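Cosy Series Nights: Getting the Living Room Right

If you have a long season to get through and only a weekend to do it in, a little work on the room beforehand makes all the difference. I used to flop down with whatever was in the cupboard and then spend half of every episode getting up again (for a drink, for a blanket, for the charger), and my poor sister would have to keep pausing it for me!

Start with the lamp. Put it behind the television or off to one side, well away from the sofa, so you don't get that bright patch on the screen in all the dark bits. Wipe the screen with a dry, soft cloth while it's switched off and cool, and go gently round the corners where the dust gathers. 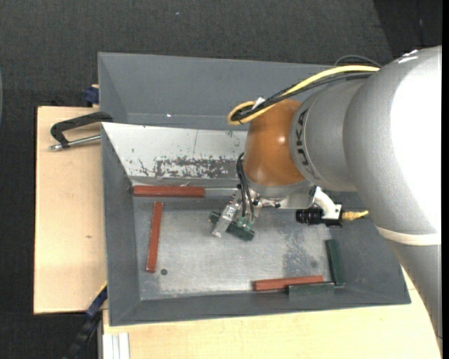

Nesma Ouazzani wrote in to say that she turns the subtitles on for everything now, even the comedies, and that moving her speakers off the carpet and onto a shelf did more for mumbled dialogue than turning them up ever had. I tried it with our old pair and she's quite right, I could hear every word of the finale.

As for snacks, keep to quiet ones. Popcorn in a deep bowl is lovely, but crisps should be tipped out of the packet before the opening titles. Almost 9 times out of ten it's the rustling that starts the arguments in our house. And do put a tea towel under the bowl, you'll be glad of it when the butter drips.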